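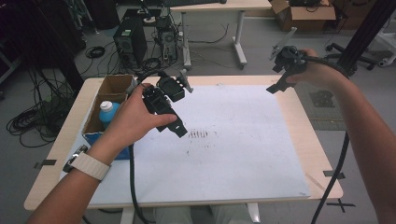
Mayor's office says "every group was on board" with the Nadonlow patrol plan. How do I check that?

Posted by northside_ratepayer in Local Government, Rimia

I've lived in Nadonlow for a long time and I'm used to the city doing things first and asking later. But the latest one bothers me. In December the mayor's office put out a statement saying the stepped-up police patrols in our part of Rimia were launched "after full agreement from residents, businesses and all parties on the council." I don't remember agreeing to anything. The one public session I know of was at the library and each speaker got two minutes. I kept time on my wrist (same sort of smartwatch as in the photo up top, with the beige woven band) and some speakers were stopped well before the two minutes were up. The council members who turned up did not say yes or no to anything, they just thanked us for coming.

I'm not against patrols. There were break-ins behind the grocery and I'd like them to stop. What I don't like is being told I gave my consent. The city points to a 46-page report by Van Damme, the consulting firm, and when I asked for it I was told it was "available on request." I said I was requesting it. That was five weeks ago.

So is there a normal way to find out who was asked and what they said? And does "all parties on the council" mean there was a vote, or can they say that because people nodded in a meeting? Please don't tell me to call the mayor's office. I've done that.

3 replies

former_clerk_typist
Marked as most helpful

I worked in a city records office for years, in a different city, so check the local rules before you lean on me too hard.

First, "available on request" over the phone means very little. Put it in writing as a public records request. Use those words. Ask for the Van Damme report including all appendices, the contract that paid for it, and any sign-in sheets, survey forms and emailed comments used to write it. The appendices are where you'll learn something. The front part of these reports is written by people who'd like to be hired again.

Second, a statement that all parties agree isn't a vote. A vote shows up in the minutes with names next to it. Go through the council minutes from the three or four months before the launch and look for a motion. If there isn't one, somebody probably briefed the party leaders in private and took silence for a yes. That may be perfectly legal. Police deployment often doesn't need a council vote at all, and you should find out if that's the case in Rimia before you accuse anyone of skipping one. But if no vote was needed and none was held, they shouldn't talk like there was one.

Third, look at the money. Extra patrols mean overtime, and overtime usually has to come out of a budget line. If they moved money between lines, there's often a form with a signature and a date on it. I'd trust that date over any press release.

Keep copies of everything, and note when you sent each request. Ask what the deadline for a response is and hold them to it.

grocery_side_of_the_tracks

I live here too and I think you're making too much of it. The patrols are out, I see them, and my sister feels better walking home. Politicians always say everybody agreed. If you wait for everyone to really agree you'll be waiting until we're all dead.

Also there was a survey, it came in the mail. I filled mine out. Maybe you threw yours away with the pizza coupons.

tired_of_press_releases

The survey the last poster mentions is worth a closer look. I got hold of the summary page from a council member's assistant. It says 334 people answered. It also says the forms went to 2,089 addresses, so most of the neighborhood didn't reply, or never got one. I didn't. Of the questions listed, none asked whether you wanted more patrols. They asked if you "want to feel safer," and I'd like to meet the person who checked no. 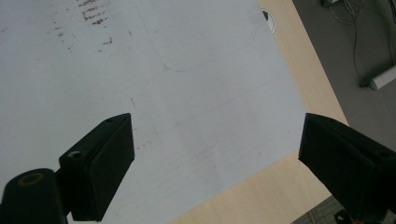 What finally made sense of it for me was putting the dates in order, because the city never does that for you. When was the survey mailed, when did the answers come back, when was Van Damme paid, when did the first patrol cars show up. I'd been trying to do this on the backs of envelopes and kept losing track. Clear off a table and put down one large white sheet, like the one on the pale wood in the second photo, with plenty of blank space in the middle, and write the city's claims down one side and the documents down the other. Leave the gaps as gaps. In my version the patrols start before the survey deadline. I can't swear to that until I see the original mailing, and I'd be glad if someone proved me wrong, but I doubt they will.

One more thing. The statement says there were 22 meetings with "community partners." Ask for the list. When Grikatthorpe did the same kind of program, their list of partners was mostly city departments meeting with other city departments, plus a bank. I'm not saying ours is the same - I haven't seen it. But "partner" is a word I'd want spelled out, and so is "business." Two shop owners on my block say they never heard from anybody.

If your records request gets turned down, ask for the reason in writing and post it here. I'll send mine in the same week so they can't say only one person cares.

northside_ratepayer

Thanks, that's more than I got from the city. I've sent the written request and asked for the appendices and the meeting list. To the person with the pizza coupons: no, I check my mail, and I didn't get the survey either. I'll post whatever they send me, or the date they were supposed to send it by.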